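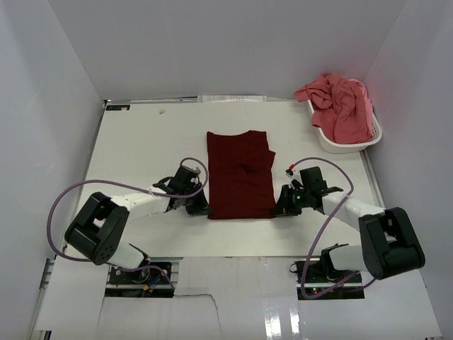
One reader from Vusdale tells me that madder never gave her anything but orange, and plenty of home dyers will say the same. Madder is a root dye, used on wool and cotton for a very long time, and I'm still fond of it.
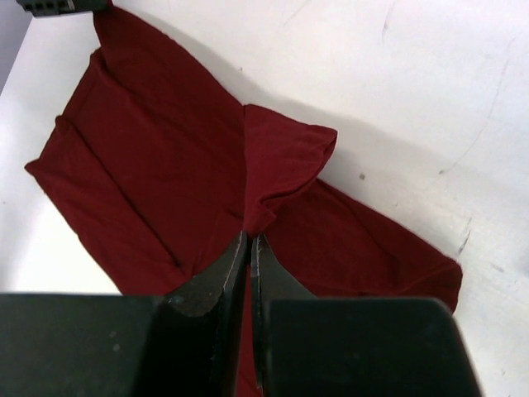 Hard water helps madder along. I learned that in Rarnitbridge, where the taps run chalky – lucky me! A plain deep maroon like this cloth's is what I'm usually after, and I use 200 grams of root for it.

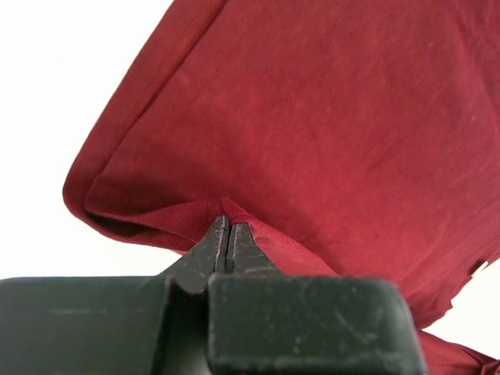

Red fabric with a soft, knit-like texture.

Comments (2)
Turon: Does chalk powder work too?
Yazdani: It does for me – just a pinch.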